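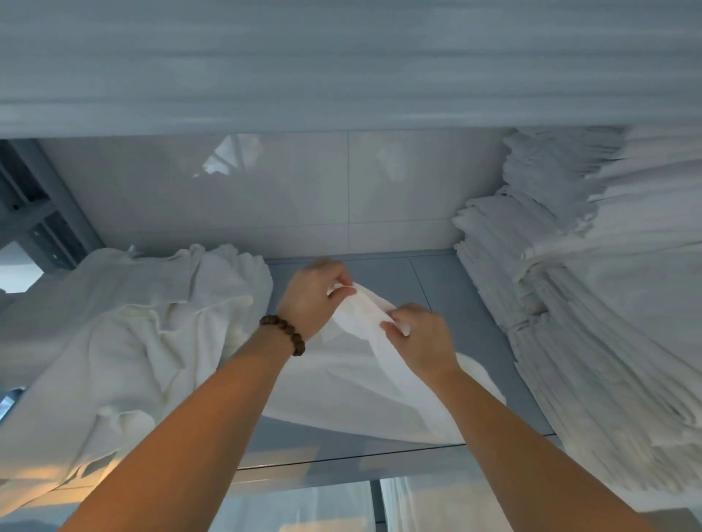
Sorting out the airing cupboard

9/11/21

I put this job off for most of October and then did the lot in one rainy afternoon with the radio on. We'd got to the stage where opening the door meant catching a pillowcase (or three), so something had to give!

Start by getting everything out. Yes, everything, even the beach towels at the back. I make two heaps on the bed, keep and rags, and I'm quite strict about it. Anything thin enough to see daylight through gets cut up for dusters, and the old bath mats go to Declan Haworth down the road for his dogs.

Wipe the shelves with warm water and a splash of white vinegar, then leave the door open until they're bone dry. Mine took 28 minutes with the window open, but we've got the tank in there.

Folding towels

Fold in thirds lengthways, then in half, then in half again. Put the folded edge facing out — it looks smarter and you can pull one towel without bringing its neighbours along. I keep bath towels in one pile and everything smaller in another, and give each pile a good press down before I shut the door.
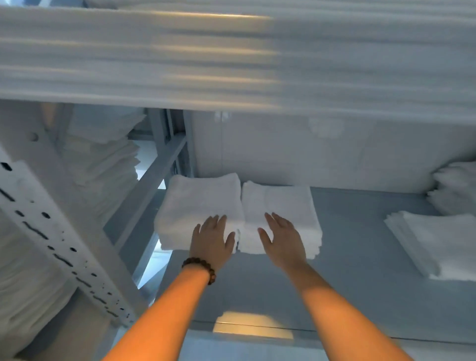 Two stacks of white towels, side by side on the shelf.

Bits and bobs

Sheets go inside their own matching pillowcase. My friend Ashley Sedgwick taught me that one and I've never gone back.

Wash new towels before you use them, and leave out the fabric softener, as it stops them soaking anything up. I do mine every 14 washes or so with a cup of vinegar in the drawer instead.

Lavender bags are lovely but they do fade. Give them a squeeze now and again, and if there's no smell left, a couple of drops of oil will bring them back. Keep the oil off anything white!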